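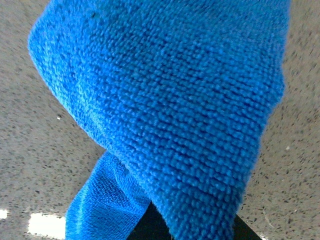

Hullthorpe laundry room gets towel racks and a new set of cloths

The shared laundry room at Hullthorpe reopened to residents in December 2023 with new drying stands, a cleared folding counter and a supply of microfiber towels meant to replace the paper rolls that used to sit by the sink.

The room serves 13 apartments on the ground and first floors. It had been closed since October for work on the drain and the floor. Residents used the machines in the next building during that time.

The towels are blue, with a looped pile that holds a lot of water for its size. They are for wiping down the counter, the machine doors and the floor in front of the washers. A towel that has been used goes on one of the stands to dry, and at the end of the week the whole lot is washed together at low heat. Fabric softener should not be used on them, as it coats the fibers and they stop soaking up spills. They should also be kept out of loads with cotton bath towels, which shed lint that sticks in the loops.

Rhun Gethin, who looked after the refit, bought 10 towels to begin with. The stands came from Moma, a housewares shop, and the whole purchase, with a box of detergent and two hooks for the door, came to $533. The residents' fund had set aside more than 300 of that last year, and the rest was taken from the machine takings.

The stands are small enough to move with one hand. Each has a flat white base with a raised rim and a pair of wooden rods set side by side, so a folded cloth can go over one or be spread across both. They can stay on the counter while people fold, but the middle should be left clear - sheets and duvet covers need the full length. 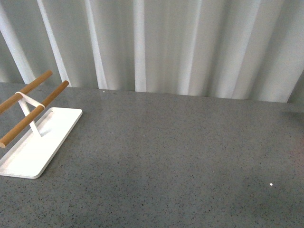
Viorica Buzatu said the stands were a good idea but asked that nothing heavier than a hand towel be hung on them. She would like a proper wall rail for bath mats as well, and has measured the space beside the window. Gethin said a rail could be added in the new year if the wall is sound enough to take the screws.

Iulian Hodoroagă asked whether people could bring their own cloths. They can, but should take them home again the same day. Anything left overnight will go in the basket under the sink.

Opening hours have not changed. The key is kept in the same place as before, and the detergent is on the shelf over the second washer. Torn or badly stained towels should be put in the bag behind the door and will be cut up for floor rags. Gordon MacLeod is keeping the list for anyone who wants to take a turn with the weekly wash.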